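Counting Hungarians in the family

Oct 7, 2019

My grandmother kept two prayer books on the shelf by the stove, one in Hungarian and one in Slovak. She used the Hungarian one. The Slovak one came from a neighbor and she felt it would be rude to put it away. When the census taker came around she gave her nationality as Slovak, and she did so every time until she died.

I have been thinking about that since I started going through the papers my uncle left. He was from Alus, the village where my mother's side lived for as long as anyone wrote it down. In the parish register the family is Hungarian. In the school records after the war they are Slovak. My uncle's first name is spelled three different ways depending on who was holding the pen.

I wrote to Levente Orbán, who runs a small local history page and grew up two streets from my mother. He sent back a long email and a scan of a list from his own family's papers. The list covers the villages of the district, with the number of people who declared Hungarian as their mother tongue. The total at the bottom is 3,667. Next to it, in pencil, his grandfather had written the word "more" and underlined it. Levente says the old man was sure that half the people he spoke Hungarian with at the mill had put down something else.

It was easier to put down something else. People had lost houses, and some had been moved across the river with what they could load on a cart. If a box on a form might keep you in your kitchen, you checked the box. My mother never called this lying. She said you told the office what the office wanted and then you went home and said your prayers.

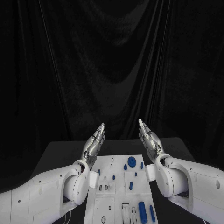

The next generation is harder to sort out. My mother went to a Slovak school because the Hungarian one was closed for the years she would have been in it. She can read Hungarian but she writes it like a child, and she knows it, so she doesn't write it. Her brother was 8 years younger and got the Hungarian school when it opened again. He wrote letters all his life. Same parents, same table, and they filled out their forms differently.

I'm another step down. I was born in Ohio and my Hungarian is kitchen Hungarian. I can ask for the salt and I can tell a dog to get out of the garden. When I visited Alus last December I understood most of what was said at dinner as long as it stayed on food, weather and who had died. When it moved to politics I lost the thread and just ate.

Benedek Pintér, who is some kind of second cousin, drove me out to the cemetery on that trip. He is 30 and teaches math at the Slovak high school. The older stones are in Hungarian, with the family name first. Then there is a stretch where the names turn around and the women get the Slovak ending. Toward the road, where the new graves are, the Hungarian spelling comes back on a few of them, and in one case the husband has one spelling and the wife has the other on the same stone. Benedek said the stonecutter used to charge by the letter and the accents were extra. I don't know if that was a joke.

I asked him what he puts on the census. He said Hungarian. I asked about his sister and he said she puts Slovak, and that they had talked about it once, in the car, and not since. Her kids speak both and switch in the middle of a sentence.

What I'd like to find now is the church's confirmation book for the years right after the war. Levente thinks it went to the diocese when the priest retired. The parish office thinks Levente's father borrowed it. I've written to both and heard back from one, and the reply was mostly a question about whether my mother still makes the poppy seed noodles the way they did on her street. She does, and I have sent them the recipe.

If any of you have family from Alus or the villages near it, my email is on the contact page. I can read a letter in Hungarian if the handwriting is decent, and my mother can help with the rest.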